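Making a Stiff Bread Starter and Keeping It Through a Trip

Kurkeck Kitchen Notes, August 2021

A stiff starter holds less water than a pourable one and ferments more slowly. It can go longer between feedings and takes up less space in a cold refrigerator. The method below converts an active liquid starter in two feedings.

What you need

Active liquid starter, 67 grams
Bread flour (tested with Balogh unbleached)
Water at room temperature
A scale that reads to one gram
A jar with a loose lid

Step 1. Mix the first feeding

Put the starter in a bowl with 84 grams of flour and 25 grams of water. Stir until no dry flour remains, then knead by hand for two minutes. The dough should feel firm and slightly tacky.

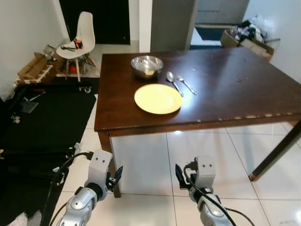
If the dough crumbles, wet your hands and knead again. Do not pour in more water. Flours differ in how much they absorb, and damp hands usually make up the shortfall.

Step 2. Let it rise

Move the dough to the jar and mark its height with a rubber band. Leave it at room temperature until it doubles. A dome that has started to flatten is ready for the next feeding.

Step 3. Feed again

Weigh out 50 grams of the risen dough and discard the rest. Add 100 grams of flour and 50 grams of water. Knead as before and turn the piece onto a plate to shape it into a ball.
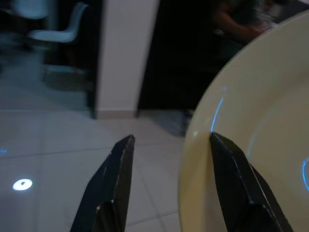
Step 4. Chill

Return the ball to the jar and leave it out for one hour. Close the lid loosely and refrigerate. Batches kept this way in June raised a Velcombe loaf after two weeks without feeding, with one refresh the day before baking.

Step 5. Pack for travel

Dust the cold starter with flour and wrap it in parchment, then in a clean cloth. Tie the cloth with some slack, as the dough will expand.

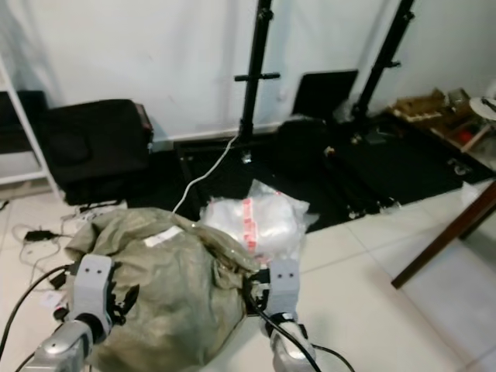

On arrival, unwrap it and trim off any dry skin. Feed the soft center at the Step 3 ratio.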